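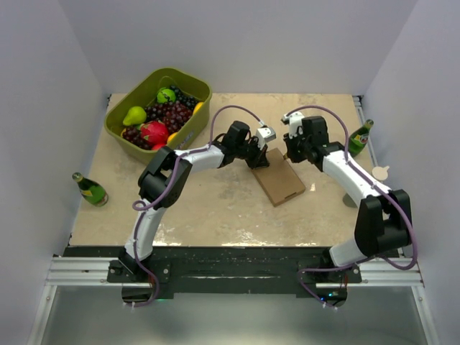
Two arms, one flat box, and a bin of fruit waiting its turn.

Bench manners for two-armed packing

Tie the cable down at intervals, and leave slack at the elbow. An arm that runs out of cable will keep going anyway. It has no feelings about connectors.

Keep a gap between the grippers when both work the same box. Mali Samuel's rule at the Mostyn bench is a hand's width, and she means her hand, so go and ask her.

Glass stays outside the reach of either elbow. Check the back of the elbow too — it swings wider than you think, usually toward a bottle.

Heavy fruit goes in first, grapes last. Grapes packed first are called juice.

Wipe the tabletop before the first run. Stop both arms before reaching in, even for one pear. Tamunoemi Onyeka keeps the stop button on the side you write with, and lefties may move it if they tell the next shift.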